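Ordenar peluches y telas de cama
Ficha del conjunto, versión de marzo de 2024
Responsable: Zoila Grajales

Contenido

Este conjunto reúne notas sobre el orden de peluches, mantas y telas en dormitorios. Se guardan juntas las hojas de una misma casa, una por cada sesión. La entrega consta de 100 hojas, repartidas en 12 carpetas. Los nombres de carpeta (Plorkuvness, Grimdale, Mazza, Mamen) son etiquetas internas y no indican ni la ciudad ni la familia. Los cuatro se repiten con un sufijo según la habitación.

Materiales textiles

Las telas se anotan por color y por uso cuando el uso se conoce. Si no se sabe si una pieza es manta, sábana o funda, se escribe "tela" y se deja así. En la carpeta Mazza predomina el gris oscuro. 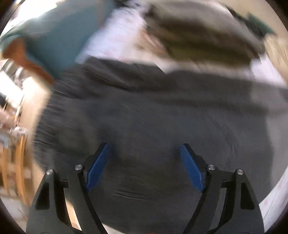

¿Hay que doblar las telas antes de guardar los peluches?
Se recomienda doblarlas primero, porque ocupan el fondo de la caja y los peluches quedan encima sin aplastarse. En las casas donde se hizo al revés hubo que vaciar la caja casi siempre.

Las telas grandes se doblan en cuatro y después en tres. Las pequeñas se enrollan. Este criterio se fijó en octubre y las hojas anteriores no lo siguen, de modo que en Grimdale aparecen las dos maneras.

Peluches

Cada peluche se anota con su tamaño (pequeño, mediano, grande), su color principal y el tipo de pelo. Para el pelo hay tres valores: liso, rizado y largo. Un peluche con zonas distintas lleva dos valores separados por una coma. No se anota el animal salvo que la familia lo haya dicho, ya que las primeras revisiones mezclaban osos con perros y leones con ovejas. 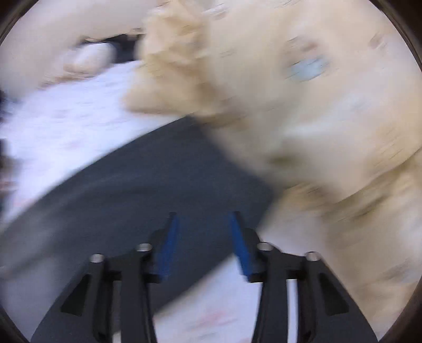
Los de color claro van en una caja aparte, sobre todo si comparten habitación con telas oscuras que sueltan pelusa. Antes de guardarlos se sacuden y se revisan las costuras. Los que necesitan arreglo llevan la marca "coser" en la hoja y no entran en la caja hasta que se resuelve.

Campos de la hoja

carpeta: nombre de la etiqueta interna
pieza: tela o peluche
color: texto libre
pelo: solo peluches
destino: caja, cama, estante, coser, lavar
notas: texto libre, puede estar vacío

Problemas conocidos

En 6 hojas de Mamen falta el destino. Los colores crema, beige y blanco se usaron sin una norma común, así que conviene agruparlos antes de hacer recuentos.

Correcciones

Se envían a Zoila Grajales con el nombre de la carpeta y el campo que hay que cambiar.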